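4 min read · 2 shares · 3 comments

Demberg: simulated tabletop episodes for the returns bench

README, last touched 13 June 2021 by Nahom Kahsay

Hi! I work the returns bench at Baumgart, and for a while now I've also been the one looking after this dataset (I said yes in a hallway and that was that). If something below is unclear, open an issue and I'll get to it after my shift.

What's in here

There are 499 short episodes of a robot gripper working over a tabletop, all rendered in simulation. 139 of them are marked "hard" in the notes column, mostly for crowded objects. We sort returned household stuff all day, so I pushed for clutter, and I'm glad I did!

Why we made it

Management wanted an arm on the bench to do the first sort: pick an item up, put it in the right compartment, move on. Before anyone bought anything, a few of us asked to see what it would be practicing on. Fair question, I think, when it's your bench.

What changes for us

My wrists like the idea a lot. The first sort is nearly 44 percent of my shift and it's the same reach over and over. What's left for people is checking for damage, deciding on refunds and calling customers back, and that needs training we haven't all had yet (I've started mine, and the phone part scares me more than the robot does). Two of my coworkers were worried about hours. We got it in writing that nobody's hours drop before October, and after that we talk again. I'd have liked longer.

Loading it

Unzip, then point the Mudach viewer at the episodes folder. Notes are in notes.csv, one row per episode. Please don't rename the folders, the viewer gets grumpy.

A typical start

The gripper waits by the turquoise unit, with a cup on a book, a striped container and a big wooden block close by. Loads of open table to the right, too. 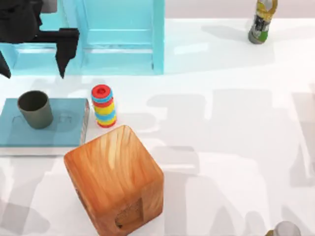
Known problems

- Shadows overlap a lot in some episodes. Our real bench has flatter light.
- Some objects run past the edge of the view. I left those in.
- Labels were done by bench staff between trucks, so spelling wanders.

License

Free for research. If you use it at your own workplace, show it to the people on the floor first, and write me about how it went.

Comments (3)

Clastusness: Viewer wouldn't open for me until I moved the folder out of Downloads. Works great now, thanks!

packline_mo: We're getting an arm too. Did you have to ask for the hours thing in writing or did they offer?

Nahom Kahsay: We asked. Twice :)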